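I went to the open day at Sollow, the robotics workshop in the old carpet warehouse past the train yard. Jan 28, 2021, doors at ten, masks on, time slots by email. A thread, because my family has asked me to stop telling them about it.

First, the invitation. It promised "a hands-on encounter with the future of dexterity." I own one pair of good shoes and I wore them.

They let us in by slot number. I was number 23. The sheet on the door said slots went up to 21. The young man with the clipboard looked at my email, looked at the sheet, and wrote me in at the bottom in pencil.

So that's how I entered the future of dexterity. In pencil.

The place is run by two small outfits sharing a lease. Sollow does the hardware. Bilgin does the software and, as far as I could tell, the coffee. They are very polite about each other in the way of people who split a heating bill.

Station one was a talk. Dilek Duman gave it and she was good - no slides, no music, sleeves rolled up. She said the hard part of robotics is still picking things up. I have a teenager, so I was with her from the start.

Her point was this. You can write down the rules for chess. You can't really write down how you pick up a sock. You just do it, and if somebody asks how, you get worse at it.

So their approach is to have a person do the job with a gripper in their own hand. Same kind of fingers the robot will have, same kind of camera looking down past them. You do the thing over and over, the recordings go into a pile, and the software studies the pile.

A man in front asked how big the pile was. 2130 recordings so far, for one task. He asked what the task was. Putting a block next to another block.

He wrote this down very slowly.

Station two was where we got to try it. You stand at a table, you hold the gripper, you squeeze and the fingers close. There's a screen next to you showing what the camera on it sees, so you can watch yourself be bad at this from two angles. 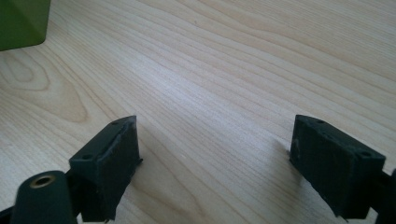

My view from the tool. Green thing up in the corner, me nowhere near it.

What you notice right away is how much of your life you've spent using ten fingers without thanking any of them. Two is not many. With two you have to have a plan.

My plan was to go straight at it. I was told kindly that people who go straight at it tend to knock it over. I said I understood. I went straight at it.

It fell over.

The clipboard man said "that's useful too," and I have been thinking about his tone ever since. It's how my dentist says "okay!"

Apparently they do keep some of the failures. A recording of someone messing up and then fixing it is worth having, so the robot can learn what a recovery looks like. A recording of someone messing up and then saying a word is also kept, but there's no sound, so we're fine.

Second try: slower, lower, came at it from the side. Fingers went around it, I squeezed, it lifted. I made a noise I would not make at work.

Third try I got cocky and let go too early. We don't need to go into the third try.

You get better at it faster than you'd think, by the way. By my last go I'd stopped looking at my hand and was just looking at the screen, and it felt like driving a very small forklift.

The woman after me did it perfectly on her first attempt. She decorates cakes for a living. They asked for her phone number. They did not ask for mine.

A few notes on the hardware for the three of you who follow me for that. The fingers are dark green blocks with screw holes in the top, and the surface has that rough printed look. I asked if they printed them in-house and was shown the printer, its spare parts, its enclosure and a chart of its moods.

The shape of the finger matters more than I expected. Dilek had a drawer of old ones. Pointy ones, curved ones, one pair like duck bills. The current pair is boxy and dull and beats all of them. I found this encouraging on a personal level.

The pads wear out, too. They're the part that touches things, so they get scuffed and pick up fuzz, and a scuffed pad grips a little differently from a fresh one. They keep a log of when each set was changed. I do not keep a log of when I changed the smoke alarm battery.

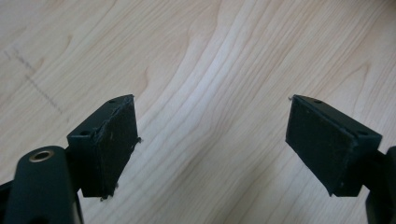 Sunetti wrote back while I was still posting: I was at the afternoon session and I'd push back a bit on "future of dexterity." We have had grippers on our packing line for years. They pick up the same carton all day long and they're great at it. What I wanted to know is what happens when you move the table.

Fair, and somebody in my group asked nearly the same thing. Dilek's answer was that moving the table is the whole reason for doing it this way. If the camera rides on the gripper, it mostly sees the fingers and whatever is right in front of them, and it cares a lot less about what room it's in.

She also said "mostly" is doing some work in that sentence. I liked her for that. At the last open day I went to (different company, since renamed, then renamed back) the word "mostly" had been removed from the building.

On to station three, the real robot. It's an arm on a stand behind a line of yellow tape. It has the same fingers. It has seen the whole pile of recordings. Its name is Tundum, which I'm told is the noise it made when they first switched it on.

We were asked to stand back and not wave. I had not planned to wave, but once you've been told not to you can feel it in your elbow.

Tundum's job was the block thing. Pick up a block, put it next to the other block. It went down toward the table, stopped, seemed to reconsider its career, moved over by the width of a pencil, and picked up the block. It took 103 seconds. I know because the man from the first talk was timing it and announced the figure like a referee.

Then it set the block down next to the other one, pretty neatly, and a group of adults in winter coats applauded.

I applauded. I'd knocked that block over an hour before. I know what it takes.

Second run, it got the block right away. Third run, it closed on thin air beside the block, lifted nothing with great care, carried the nothing across the table and placed it exactly where it should go. Textbook. If the block had been involved it would have been the best run of the day.

A kid near the tape said "it thinks it has it." The Bilgin engineer crouched down and said yes, that's the bug they're working on this week, and talked with him about it for longer than she'd talked to any of us. He had some ideas. She seemed to be taking them seriously.

Station four was coffee and questions. Things I learned at station four, in no order:

They pay people to come in and do recordings in two-hour shifts. Your hand gets tired before your brain does.

Left-handed people are very welcome. They don't have enough of them.

Everyone who does it for a week starts picking up their mug with two fingers at home.

The heating is on a timer and neither company will say who set it.

I asked Dilek the question everyone wants to ask, which is when can it do laundry. She didn't sigh but I saw her decide against it. She said towels are closer than people think, shirts are further, and she wouldn't put a date on a fitted sheet. I wouldn't either. I've been folding those for most of my adult life and what I make is a ball.

Someone asked if it would take people's jobs. She said today's job was putting a block next to a block, and she'd like to get that one right before she worried about yours, but that it was a proper question and the evening session had a whole hour on it. I had to leave before the evening session. If anyone stayed, tell me how it went.

There's another open day in February, sign up on their page. Go early, wear shoes you can stand in, and go at the block from the side.

They did email me afterward. Not for a shift. I left my scarf at station two.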